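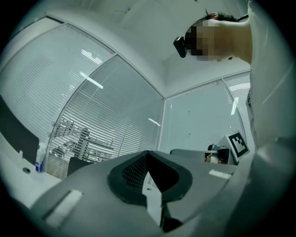 Tiempo de lectura: 2 min

Camisa de trabajo Datari, manga larga

La Datari es una camisa ligera para taller, laboratorio y almacén. La fabrica Feveo en algodón con poliéster y se vende en blanco, gris claro y azul marino. El corte es amplio en hombros y espalda, de modo que se puede trabajar inclinado sobre una mesa sin que tire la costura.

El tejido se lava a 60 grados y admite secadora a baja temperatura. Encoge un poco en el primer lavado – si duda entre dos tallas, pida la mayor. Los botones son de repuesto estándar y cada camisa lleva dos de más en el bajo.

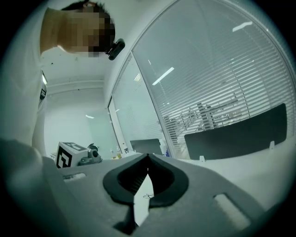

El puño se cierra con dos posiciones y se puede remangar por encima del codo. No lleva bolsillo en el pecho en la versión básica. La versión Rover añade uno con solapa y una trabilla para el bolígrafo.

Tallas: de la XS a la 4XL
Referencia: 1430
Peso del tejido: 200 g/m²
Envase: bolsa individual o caja para pedidos de empresa

Para pedidos de 2000 unidades o más se aplica tarifa de mayorista. El bordado del logotipo se hace en los talleres de Buschmann y suma cinco días al plazo de entrega. El azul marino en talla XS vuelve a estar disponible en agosto. 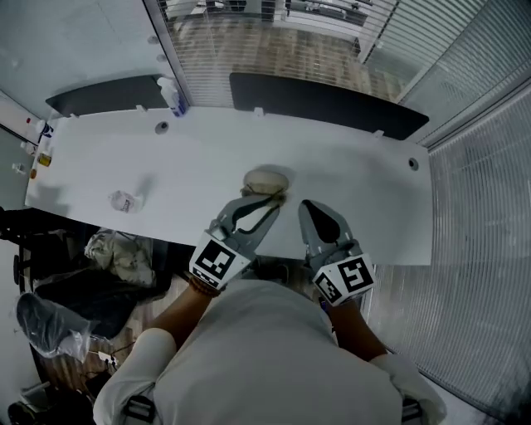
Camisa holgada en gris claro, vista desde arriba.

Cambios y devoluciones: 30 días, con la etiqueta puesta. Las prendas bordadas no se cambian salvo defecto – en ese caso, envíe una foto de la costura junto con el número de pedido.

Consultas sobre tallas y pedidos de empresa: Kofi Nutsugah, atención comercial.

Ficha actualizada el 15 de mayo de 2019.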